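コダック公開実演

コダック公開実演(コダックこうかいじつえん、英: Kodach Open Day)は、ロボットによる物品操作を研究するコダック研究所(Kodach)が、年に一度、作業室を一般の見学者に開放して行う催しである。名称は「公開実演」であるが、講演、見学、質疑の時間もふくまれる。初回は8月に開かれ、その後、開催の時期は5月に移された。

概要

催しの中心は、ロボットアームが箱の中の物品をつかみ、持ち上げ、別の場所に置く作業の実演である。見学者は24人を一組とし、一組ずつ作業室に入る。事前の申し込みが必要で、入場は無料である。子どもの参加も認められているが、保護者の同伴が条件となっている。

実演は研究所の通常の作業とほとんど同じ形で行われる。見学者のために特別な舞台を作ることはなく、机、配線、操作用の機器もふだんの配置のまま使用される。この方針は、初回の責任者であったスラヴィツァ・ハリロヴィッチが定めたものである。彼女は案内冊子の序文で、「完成した動作だけを見せるならば、映像を送れば足りる。来てくださる方には、待つ時間も見ていただきたい」と書いている。

沿革

コダック研究所は、搬送機器の会社ヴィドマル(Vidmar)の一部門として設立され、のちに独立した。独立の前にも取引先に向けた見学会はあったが、一般の人は参加できなかった。最初の一般公開はフルヴィオ・マルケッティの提案によるもので、見学者は近隣の住民と工業学校の生徒が大部分であった。

二回目からは、把持計画のソフトウェア「トソン」(Toson)の説明が加えられた。三回目では、停電のために午後の実演が中止となり、ドゥシャン・ゲオルギウが黒板を使って講義を行った。この講義は好評であったため、その後も短い形で残されている。もっとも、時間が長すぎるという意見も毎年いくつか寄せられている。

これまでの見学者の合計は3162人である。この数には、学校の団体で訪れた者もふくまれるが、研究所の職員の家族はふくまれない。

2026年の開催

2026年5月22日に行われた回では、進行をジヴコ・スタン、技術の解説をカリオピ・ニコロフスキが担当した。当日のプログラムは次の4つの部分に分けられた。

一 研究所の紹介
二 物品操作の実演
三 黒板による短い講義
四 質疑応答

この回の主題は「形のちがう物を同じ手でつかむ」であった。丸い物は接触する面が小さく、指の位置が少しずれただけで転がることがある。柔らかい物は力を加えると形が変わり、横に倒れた器は、立っている器とは別のつかみ方を必要とする。ニコロフスキは、これらの違いを解説する際に、専門の用語をできるだけ使わないように努めた。

質疑応答では、つかむことに失敗した場合の処理についての質問が最も多かった。スタンは、失敗の記録も成功の記録と同じように保存し、次の計画に利用すると答えた。また、家庭での使用がいつ可能になるかという質問に対しては、時期を約束することはできないと述べた。

実演の設備

作業には、上部の開いた灰色の金属製の箱が使われる。箱の内部は仕切り板によって手前の広い区画と奥の区画に分けられ、縁の近くはばね式のクランプで留められる。物品の種類は回ごとに変更される。
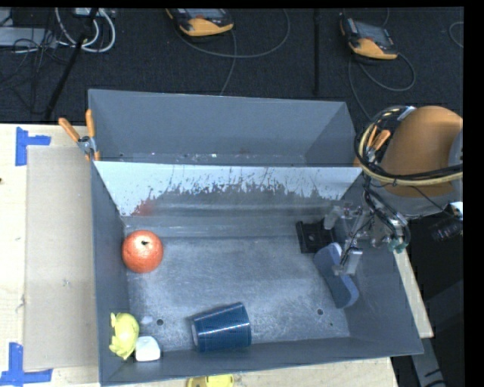

作業机の上の金属製の箱とロボットアーム。手前の区画に赤橙色の丸い果物、横倒しの紺色のカップなどが入っている。

アームの先端には金属製のグリッパーが取り付けられ、机の上には青いテープによる目印も見られる。操作用のペンダントは手に持って使う形式のもので、見学者が触れることは許可されていない。

実演中の立ち位置についても規則がある。見学者は床に示された線の外側に立ち、担当者の合図があるまで線を越えてはならない。質問は動作の合間に受け付けられる。撮影は自由であるが、フラッシュの使用は認識の結果に影響するおそれがあるため、禁止されている。

関連する催し

プロクビー(Plokby)は、同じ研究所が教員を対象に行う一日の講習である。内容は公開実演と一部が重なるが、参加者が自分で簡単な把持の手順を書き、それを実機で試す点が異なる。講習の教材はマルケッティが編集し、現在は第3版が使われている。

関連項目

産業用ロボット
マニピュレーター
ロボットハンド
施設公開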